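The little wooden rack and the April clothes

I've been meaning to write about the small clothes rack for weeks now, and since half of what we wear has ended up on it this month, I suppose it's time. 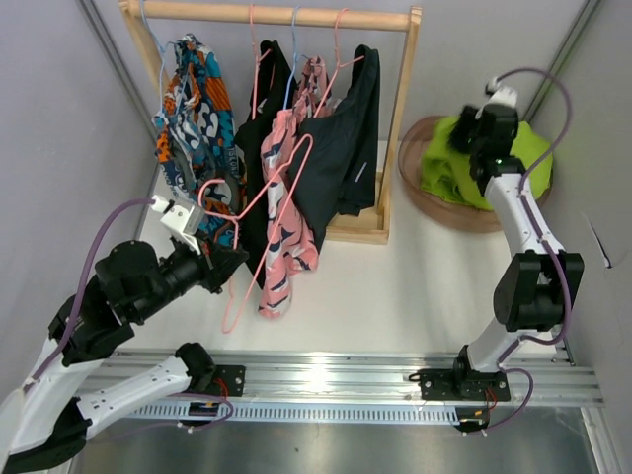
Why a small rack at all

Our apartment came with one closet, and it's the kind where you open the door and a coat falls on you. I looked at a big metal garment rail first (the Bitberg one, 1,399 crowns, very handsome, and far too wide for any wall we own) and then came home with a light wood rack instead. One thick rod across the top, posts at the sides, a bit of pale wood at the bottom, and that's the whole thing. I love it more than is reasonable.

Pink and blue

The hangers are light blue and pink, and I did try to have a system. Blue for prints, pink for darks! It lasted until the pink patterned one needed a home, and that went on blue too, so I guess the system is still standing -- it has white and navy shapes all over it, which surely counts as a print. The black one and the charcoal one have the pink hangers. I always keep a spare pink hanger handy, because the moment everything is up I find one more thing at the bottom of the basket.

The twisty one

If you have anything soft and slippery, you know the problem. You hang it, you turn around, and it has wound itself into a long rope. The pink patterned one is the worst offender in this house. My neighbor Dušan Kováčik swears by giving each piece a good snap before it goes on the hanger, and then smoothing the shoulders with both hands. I've been doing it for 2 weeks and the charcoal one hangs beautifully smooth. The pink one couldn't care less.

The basket

I keep a round basket near the rack for whatever hasn't been hung yet. It's meant to be empty by 6 in the evening. Some evenings it is, and some evenings I put the kettle on and leave it for the morning.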